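# Teaching a Gripper to Pick Up a Towel (Club Handbook, Chapter on Soft Things)

Every new member of the Medve robotics club wants to start with the towel. It looks easy. You have been picking up towels since you were two and have never once needed a manual. Please read the manual.

You'll need:

- the arm, with the two-finger gripper fitted and the wrist camera plugged in
- one microfiber towel, any color the table isn't
- a clear, pale tabletop
- the Rollura recorder running on the club laptop
- patience, which the club does not stock

## 1. Set up the table

Wipe the table first. Crumbs show up beautifully on the wrist camera and the model will take an interest in them. Last December we had a policy that could reliably locate a pretzel.

Lay the towel out flat to one side and leave bare table on the other. You want the gripper to see a clear border between cloth and not-cloth. Don't smooth the towel until it looks like a hotel bed, though. A few creases are good, and you'll never get it that flat again after the first try anyway.

Leave the background alone. People like to tidy up everything the camera might catch, and then the model falls apart the first time somebody moves a chair. Ours gets to look at whatever is behind the table that day.

## 2. Home the arm and check the fingers

Run the homing routine and keep your sleeves out of it. Then open and close the gripper a few times with nothing in it. The linkages on both sides should move together. If one lags, check the screws at the outer ends before you go blaming the software. (Blame the software second.)

Set the grip force to 70 on the slider. At 100 the fingers hold on so hard that the towel comes away with a permanent opinion about it, and the motors start to whine. Much lower and the cloth slides out halfway up.

## 3. Approach low and slow

Bring the gripper down beside the towel, fingers open, until the tips are just above the table. Go for an edge or a crease. The middle of a flat towel gives two metal fingers nothing to hold, and you'll spend a very long minute stroking it.

Once the tips are on either side of a bit of fabric, close them. Wait for the fingers to stop moving. New drivers always skip the wait, lift early and then look at the arm as if it had let them down.

## 4. Pinch and lift

Lift straight up for the first few inches, then start to draw the cloth toward you. It will twist in the jaws. Let it. A twisted strand is often a better grip than a neat one, and trying to straighten it mid-lift is how most of our recordings end.

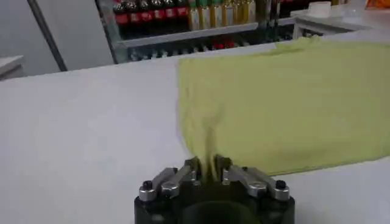 *Lidance Workshop Notes, Issue 6, p. 14*

What you want at this stage is a pinched strand standing up out of the jaws and the rest of the towel still flat on the table. One soft fold running away from the grip is fine. If the whole towel comes along in a lump, you've grabbed too much. Set it down, open up, and go again.

Watch the wrist view on the laptop while you lift, and keep the arm itself in the corner of your eye. A bit of motion blur on the cloth is normal. If the whole picture smears, you're moving too fast, and the recording won't teach anybody anything.

## 5. Save it, or don't

Stop the recorder as soon as the towel is back on the table. Rollura will ask you to mark the take. You get three buttons:

- **Good:** the pinch held and the lift was smooth
- **Messy:** it worked, but you wouldn't show your parents
- **Bin:** you know what you did

Be strict about Good and generous with Messy. Messy takes are useful, and the model needs to see what recovery looks like. Bin is for takes where the arm hit the table, the camera came unplugged, or you recorded yourself eating.

As of 6/3/25 the club has 1063 saved takes. The Vesto challenge wants 2000 for the soft objects round. You can do that math yourself, and then you can sign up for a slot on the sheet by the door.

## Common problems

**The fingers close on air.** You're too high. Drop the tips a little and try again. If you're still on air after that, rerun the homing, as the arm has probably lost track of where the table is.

**The towel drags instead of lifting.** You've pinched the edge but you're pulling sideways. Up first, then across.

**The towel slides out slowly, with dignity.** Grip force is low or the fingertips are dusty. Wipe them with a dry cloth – a different cloth.

**The arm stops and the light goes red.** Somebody leaned on the emergency stop. It was you. Twist to release, home again, carry on.

**The model only works with our towel.** Yes. Swap in another color every so often, and turn the towel a quarter each time you reset it. If every take starts with it square to the table, that's the only towel the model will ever believe in.

## Before you leave

Park the arm, shut down the laptop, and fold the towel by hand. It takes four seconds, and you should try not to think about that too much. The next chapter covers socks.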